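The Second Quote

The second quote from Gorkier came in at 1527, per month, per pair of arms, and Irena Lis printed it out so she could be annoyed at it on paper.

The first had been 1504. She laid the two sheets next to each other on the kitchen pass and looked for the difference. It was on page three, under "care and continuity." The first quote had not had any care or continuity.

"It's a better package," said Caston, who had been in favor from the start. He managed the banquet side of the hotel and had gone to Kudholm to see the arms at work, and had come back with a tote bag.

"What does it do when it breaks something?"

"It stops."

"I've got people who stop when they break something. I don't pay them monthly."

Caston laughed, though she hadn't meant it as a joke. She had run the glass room at the Raudsepp for eleven years. In that time the hotel had bought a polishing machine that left rings, a cart that could find its own way to the ballroom and couldn't find its own way back, and a software license for counting forks. Every one of them had come with a folder. She kept the folders on the shelf over the sink, and whenever a salesman came in she made sure he sat facing them.

"Come and see it," Caston said. "One trip. If you hate it I'll drop it."

He wouldn't drop it, but she went.

Kudholm was forty minutes by train and then a walk along a road that had no sidewalk. The Gorkier people had half of a low building behind a tile store. A young man with a lanyard gave her coffee in a paper cup, and she noted that. A whole company built on handling glassware, and paper cups for the guests.

He took her through to the back and talked the entire way. He talked about hours. The arms could do nights, he said, they could do holidays, they could do the morning after a wedding. She asked what they did when the lipstick didn't come off. He said that was a great question and wrote it down.
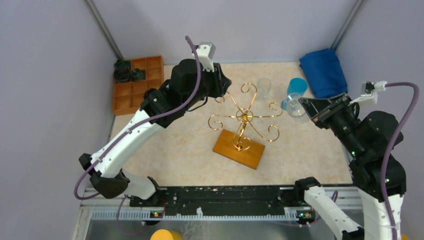

She stood with her coat on and watched for as long as it took the coffee to go cold. The young man kept glancing at her face. She had been told she had a hard face to sell to.

"How long for a rack?" she said.

"It depends on the rack."

"Thirty-six. Wine glasses, stems, a bit of red dried in the bottom."

"We haven't benchmarked stems."

"You haven't benchmarked stems," said Irena.

"It's on the roadmap."

She asked for the roadmap. It was a slide with an arrow on it. Stems were a little past the middle of the arrow, between "mixed trays" and a word she didn't know, and there were no months anywhere. She asked whether the price stayed at 1527 all the way along the arrow. He said he would have to get back to her about that. She asked what the power cost, and who came out when it stopped, and how far they had to drive, and whether the driving was part of the care or part of the continuity.

On the train home she did the sum on the back of the quote. Thirty nights a month, because the hotel never closed. The contract ran 41 months, which seemed to her a number somebody had picked in the hope that no one would multiply it. She multiplied it. It came to 62,607, before power, before the bench, before taking out the second sink to make room for the bench. She wrote "sink" and underlined it twice. She was fond of the second sink.

Then, because she tried to be fair, she did the other sum. Two night polishers had left since spring and she hadn't been able to replace either one. She was doing the late racks herself, after her own shift, with her wrists in braces she took off when anyone came in. She hadn't put that in any budget. She looked at the number she got and crossed it out and did it over, and got the same number.

Caston was waiting in the glass room when she came in, sitting on an upturned crate, facing the folders.

"Well?"

"They can't do stems."

"But apart from stems."

"It's a hotel. We're mostly stems."

He waited. He could be patient when there was money to spend.

"Ask them for three months," she said finally. "Tumblers only. At the first price, without page three. If they want to sell me continuity they can come and show me some. And they don't touch the sink. They can put it where the cart is."

"Where does the cart go?"

"Send it to the ballroom," said Irena, and pulled the next rack toward her, and reached for a cloth.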